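Evaluation of the Zaltance Two-Finger Gripper Kit for Household Laundry Tasks
Student project report, Department of Mechatronics, Starisville
Danylo Hutsuliak
3 October 2023

1. Purpose

The department asked for a review of the Zaltance gripper kit before ordering more units for the teaching lab. The kit is sold by Alitz as an add-on for small robot arms. It includes the gripper, a wrist camera, a cable set and a software package with ready-made motions. The price at the time of writing was 2385 for the full kit, without the arm. My task was to find out whether a student with one semester of robotics could get it working on an ordinary household job, and what problems came up on the way.

2. Setup

The arm was already in the lab. Mounting the gripper took one afternoon, mostly because the adapter plate in the box did not match our wrist flange. Alitz sent another plate free of charge and it arrived in 9 days. The printed manual covers the mechanical side well. The software section is thin, and two of the menu names in it belong to an older version.

Camera calibration is done with a printed board. The program asks for a set of views and rejects the ones it does not like without saying why. I got a usable result on the third try. The calibration file is plain text, so it can be checked and edited by hand.

3. Test task

I chose loading and unloading a front-loading washer. The arm has to reach past an open door, enter a round opening and pick up soft items that have no fixed shape. Three parts were tested separately: moving to the opening, gripping a cloth, and carrying it to a basket. I made 46 runs in all, with cotton towels and T-shirts.

The supplied motions are recorded as waypoints. New ones can be added by guiding the arm by hand and pressing a key. This is the best part of the kit -- I had a first approach path saved within an hour.

4. Results

Moving to the opening was reliable once the waypoints were set. The door was the main obstacle, and the path had to be planned well to one side of it. Gripping worked for towels in most runs. T-shirts were harder, since thin cloth slid out when only a fold was held. 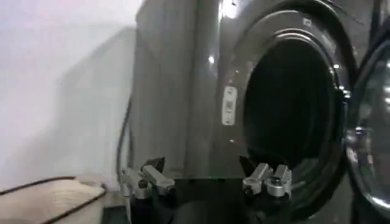

Figure 1. Wrist camera view at the washer, gripper fingers apart, door open.

Dark interiors are a weak point. The camera sets its exposure for the whole view, and a white wall next to a dark machine leaves very little detail inside the drum. The software lets you fix the exposure by hand, but the setting is lost at every restart. Hrynyshyn, my lab partner, wrote a short script that loads it again.

The battery pack for the camera is rated for up to 8 hours. I did not test this, as we ran from the wall supply.

5. Recommendation

The kit is suitable for the second-year lab if the adapter plate is checked before ordering. I would buy one more unit now and wait with the rest until the new software version, which Alitz has announced for January. A small lamp at the wrist should be added to the order -- the mounting holes for it are already there.

The waypoint files and the exposure script are in the project folder on the lab server.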